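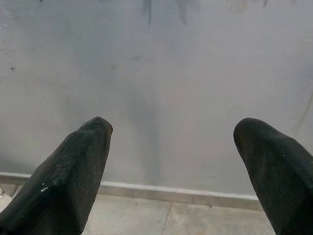
I have now read four articles telling me that pale gray is the most restful color a wall can be, and I remain unconvinced. Restful for whom? I've been looking at gray since we moved to Brorkville and mostly it makes me want to turn on a lamp.

The paint question came up again because the back room needs doing before December. The shop recommended a shade by Moreo called Flandov, which sounds like a train station and looks, on the card, exactly like every other gray on the card. I asked what made it different. Warm undertones, apparently. I took the card home and held it up in the morning and again after supper, and if there's an undertone in there it's keeping quiet.

Then there's the washable claim. Every can says washable now. I bought a small pot of Zaidi two years ago for the hallway, also washable, and the first time I went after a scuff with a damp cloth I got a shiny patch the size of a saucer. The scuff stayed. So I'm treating the word as decoration until I've seen it survive a sponge.

What does bother me about a plain smooth wall is the bottom of it, where it meets tile. Mop water gets flicked up there, dust settles, and a light color shows all of it. A darker band along the bottom would hide the worst, but the room is small and I suspect it would look like a school corridor. A tile skirting would be the sensible answer - I had a quote for that, and it came to $293 before grout. For one room! I put the quote in the drawer.

So the plan, such as it is: wash the wall with sugar soap, fill the nail holes (13 of them, left from a shelf that never held much anyway), sand, and put on two coats of something matte. I may well end up with the Flandov. I just won't pretend it's going to lower my blood pressure.

If anyone has wiped down a matte wall and lived to tell about it, leave the brand in the comments.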